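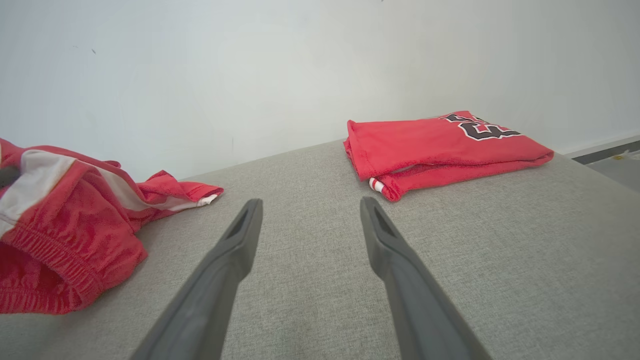 # Listing says "up to 5 showings a day", is that normal?

**tbrannock**
We're selling a three bedroom in Wirkgate and the agent's draft agreement says we'll allow up to 5 showings a day with one hour's notice. We both work from home. Is that standard or can I push back?

**Lagman**
Push back on the notice. Ask for four hours. I wouldn't limit the number of showings in the first week, that's when you get your serious buyers.

**skomela_rd**
Disagree. We sold in Clellumthorpe in November with two set windows, noon to two and after five, and still got three offers. Buyers work around it.

> I wouldn't limit the number of showings

Easy to say if you aren't on calls all day.

**Lagman**
One house in November doesn't prove much. Agents skip places that are hard to get into. I've done it as a buyer too.

**tbrannock**
Our agent is Ashley Hartley if anyone has used her. She also wants $200 for a lockbox and sign, separate from commission.

**F. Mac Giolla**
Fionnuala here, I sold with Ashley last spring. She asked me for the $200 as well and dropped it to $100 when I questioned it. Good on paperwork, slow to call back. Get the showing hours written into the agreement before you sign.

**skomela_rd**
I'd refuse the fee completely. That should come out of commission.

**tbrannock**
Asked for four hours' notice and nothing before 10 am. Waiting to hear on the fee.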